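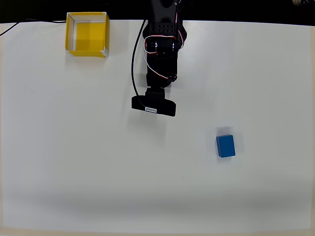
ジョアナさんに言わせると、おもちゃの片づけは「箱を一つ、口を開けたまま置いておく」だけで半分は済んでいるのだそうです。ふたは要らない、ふたがあると子どもは開けるのをやめてしまうから、と。私はずっとふた付き派だったので、最初に聞いたときはちょっとむっとしました(笑)。でもこの項目を書くために家の箱を全部引っぱり出してみて、だいぶ気持ちが動いています。

オープンボックス(ふたなし箱)

オープンボックスは、上の面が開いたままの箱のことです。積み木やブロックの収納、机の上の小物入れ、仕分けの受け皿など、使い道はかなり広いです。「オープントレー」と呼ぶ人もいますが、私の感覚ではトレーはもっと浅いもの。壁の高さが中身の積み木ひとつ分より低かったらトレー、高かったら箱、と勝手に分けています。異論は大歓迎です!

形

いちばんよく見るのは真上から見て四角いもの。丸い箱もかわいいのですが、四角い積み木を入れると縁のカーブのところにすき間ができて、なんだか落ち着かないんですよね。四角い箱なら壁に沿って並べていけるし、箱どうしもくっつけて置けます。うちの棚には四角いのが7個並んでいて、丸いのは一つだけ、いまは毛糸が入っています。

色

私は黄色が好きです。白い机の上でも見失わないし、中に青い積み木が入っているとすぐ目に入ります。黄色と青は離れた色なので、薄暗い夕方でもわりと見分けがつきます。逆に、白い箱を白い机に置くと、どこまでが箱でどこからが机なのか、急いでいるときは本当に手がぶつかります。黄色い箱に黄色い積み木を入れるのも同じで、底に一つ残ったままよく忘れます。

箱の内と外で色を変えてある品もあって、縁だけ白っぽかったり灰色だったりすると、入り口がどこか分かりやすくて助かります。

置き場所

机の上で使うなら、私は左の奥に置きます。右利きなので、手前と右側を遊ぶ場所や作業の場所として空けておきたいんです。フェルナンダさんは左利きで、まるきり反対の右奥。姪っ子は毎回ど真ん中に置きます。まあ、それはそれで楽しそうです。

気をつけたいのは箱と物との距離で、近すぎると腕をたたんで入れることになって、かえってやりにくい。かといって遠いと投げます。子どもは必ず投げます。大人も投げます(私です)。

入れ方

直方体の積み木は、長いほうの辺を箱の壁とそろえて下ろすときれいに収まります。斜めのまま入れると角が縁に引っかかって、箱ごとずるっと動くことがあります。軽い箱は特にそうで、うちでは底に滑り止めのシートを貼りました。あれは本当におすすめです。

つまむ場所は真ん中あたりがいいです。端っこを持つと反対側が下がって、縁にこつんと当たります。小さい子に教えるときは「おなかを持ってね」と言うと、わりとすぐ伝わりました。

片づけの遊びとして

トルホルムという片づけ遊びの会では、色の違う積み木を机に散らして、箱に一つずつ戻していくのが定番です。急がない、重ねない、一回に一つ。きまりはこの3つで、私も何度かまぜてもらいました。地味なのに妙に夢中になるんです、これが。気がつくとお茶が冷めています。

慣れてくると箱を増やして、青は青、赤は赤と分けていきます。ただ、箱が増えると机が狭くなるので、最初は一つで十分だと思います。

手入れ

内側の角にほこりがたまります。ふたがないのでこれはもう仕方がない。私は乾いた筆でさっと払って、ときどき固くしぼった布で拭いています。明るい色の箱は汚れも目立つぶん、拭いたあとが気持ちいいです。縁の細いところは力を入れすぎないように。

関連する項目
積み木/仕切り箱/トレー/机の上の片づけ

お問い合わせ | © Akik | ページの先頭へ戻る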